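ok so the Stollovport flower market thread I promised. I went for one thing (cheap fake daisies) and came home with opinions

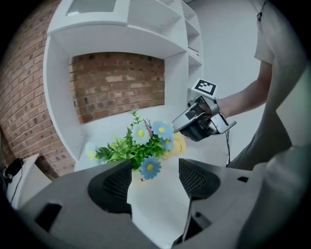
Photo: mine, blue daisies

1/ The market opens at 7 and the good stalls are picked over by 9. If you're coming in on the Jillwood bus you'll miss the early rush and that's fine, the prices get friendlier after lunch anyway!

2/ The Minami stall is still the best for fakes. A mixed bunch was 18 last October and it's 18 now — I asked twice. The same kind of bunch at the big place by the station? 40. No thank you

3/ Real flowers are another story. Tulips were sad. The ranunculus were gorgeous and I stood there way too long doing math in my head 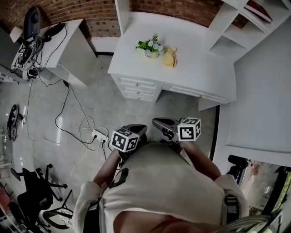
and then bought eucalyptus, like I always do, and it smelled up the whole bus (sorry, everyone on the bus)

4/ Someone asked about vases. Ratadden has a seconds table in the back with more than 60 of them, mostly chipped on the bottom where it doesn't show. Bring cash, and bring your own newspaper for wrapping

5/ Dust your fakes, please. Dry soft cloth, petals first, then the leaves. I used a wet one once and the dye ran all over my windowsill

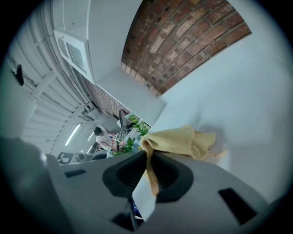 6/ Parking: don't. The lot behind the fish hall fills up before 8 and the meter eats coins. Walk over from the ferry, it's flat the whole way and there's a decent bun place on the corner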